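19/05/2020

Got in early and had the room to myself for a while, so I did the boring job first and went through yesterday's logs. The Cloleo hand dropped out twice overnight during the idle test. Both times the finger controller stopped answering and then came back by itself after a few seconds. I wrote down the times and sent them to Ans Mertens. She thinks it is the connector at the wrist again. I think it is the power supply, but I have no proof, and she has been right about connectors before.

The plan for the week is still the same. Multi-fingered hand on the right arm, two-finger gripper on the left, same objects, same table, same person driving. At the end we have to tell Van Dijk which one we want more of. They need an answer before they order for October, and they have made it clear that "both" is not an answer they will like. The price difference is 2000 per unit, before mounting plates and spare fingertips.

Started with the left side, the parallel gripper, because it was already calibrated. It is a dull thing and I like it. Opens, closes, reports its width. I set the force limit low and worked up. With the low setting the onion slid out when I lifted fast. With the middle setting it stayed in. With the high setting it stayed in too, but the black fingertips left a mark in the skin, so that is the ceiling for onions. Wrote it on tape and stuck it on the controller box so I don't have to look it up again.

The trouble with the two-finger one is the approach. It has to come in lined up with the short side of whatever it is picking up, and from the left arm that means turning the elbow out a long way. On three of the tries the arm got close to its joint limit and the planner refused. I got round it by moving the object closer to the left edge of the mat. That is cheating if I do it for one gripper and not the other, so those tries are crossed out in the notebook. I'll have to redo them with a fixed position.

Swapped over to the right arm before lunch. Took longer than it should have. The cable along the outside of the arm needs enough slack to let the elbow fold, but if I leave too much of it the loop swings around when the arm moves fast. I taped it in one place, tried the full range, took the tape off, moved it a bit higher, tried again. I would like someone at Trolonport to route that cable through the inside of the arm one day. I have asked. They said it was noted. 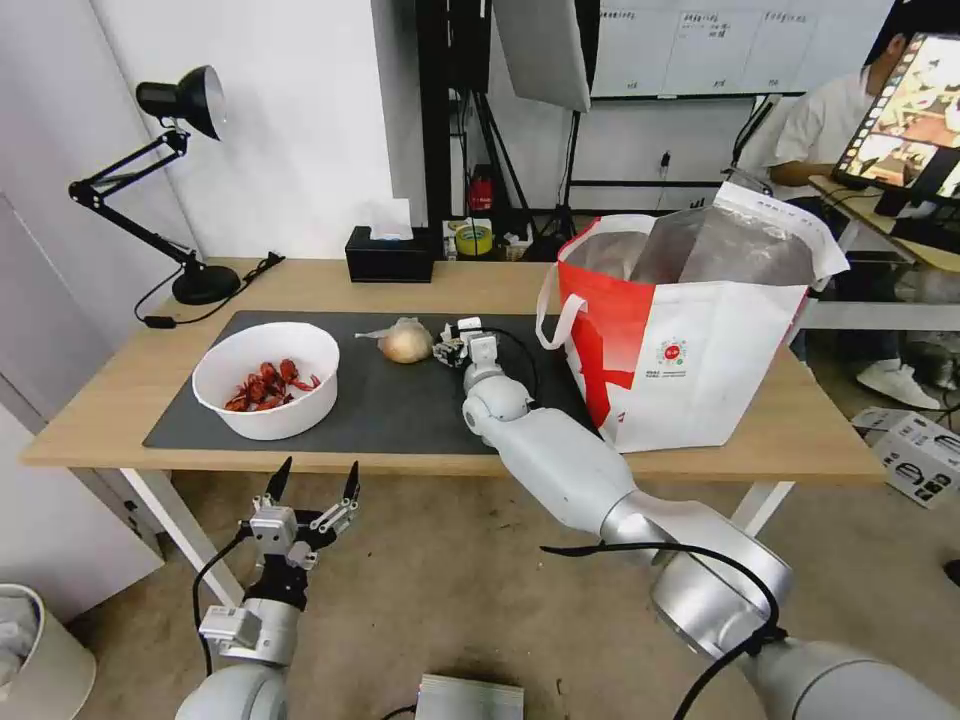 The hand is better at coming in from the side than I expected. I don't have to line it up nearly as carefully. If the palm is a little off, the fingers still close around the object and pull it in. Lifting was clean most of the time. What it does badly is letting go. The thumb opens later than the other fingers, so things get dragged a little before they are free, and round things roll. I tried sending the thumb command first with a short delay for the rest. With 80 milliseconds it was clearly better. I stopped there because I wanted to keep the same setting for the whole afternoon.

The crayfish were the hard part, and I knew they would be. They hook into each other. The two-finger gripper can take one by the body if it gets a clear line, but it nearly always brings a second one up by a claw. The hand gets a grip more often, but it grabs at the pile and I can't say beforehand how many will come with it. I logged "one", "more than one" and "none" and left it at that. Ans wanted a column for damaged ones too, so I added it after lunch and went back over the earlier recordings to fill it in. Slow work. My eyes were tired by the end of it.

We also argued a little about the camera. I want the head camera tilted down more, so that I can see the fingertips when the arm is stretched out. She wants it left where it is so the new recordings match the old ones. We have 1092 recordings from the old angle and she doesn't want to start over. Fair enough. I said I would try a wider lens on the spare head and compare it offline without touching the main one. She was fine with that.

The Gridudow controller behaved all day. No restarts, no warnings. I had it down as the weak part of the whole setup after last month, so I should be fair and write this too. The delay between my hand and the robot's hand is still noticeable when I close the fingers quickly, but for slow grips I forget it is there – most of the time anyway. When I get tired I start to squeeze harder, as if that would help. It doesn't do anything except make my own forearm sore.

Results so far, as they stand in the notebook: the hand wins on getting hold of things, the gripper wins on putting them down where I want them. The gripper has not dropped its connection at all. The hand has, though only in the idle test, and not once while I was driving it today. I don't want to write a recommendation from that. If I had to choose tonight I would pick the gripper for the left arm and keep the hand on the right, and Van Dijk would send it back.

Cleaned up a bit after five. Both arms parked, hand left powered on for another overnight run, this time on the other supply. If it drops out again I owe Ans a coffee, and if it doesn't I will want a second night before I say anything.

For tomorrow: mark a fixed position on the mat, redo the three crossed-out tries, find the 2 mm key for the fingertip screws, order more tape, answer the mail about the mounting plates.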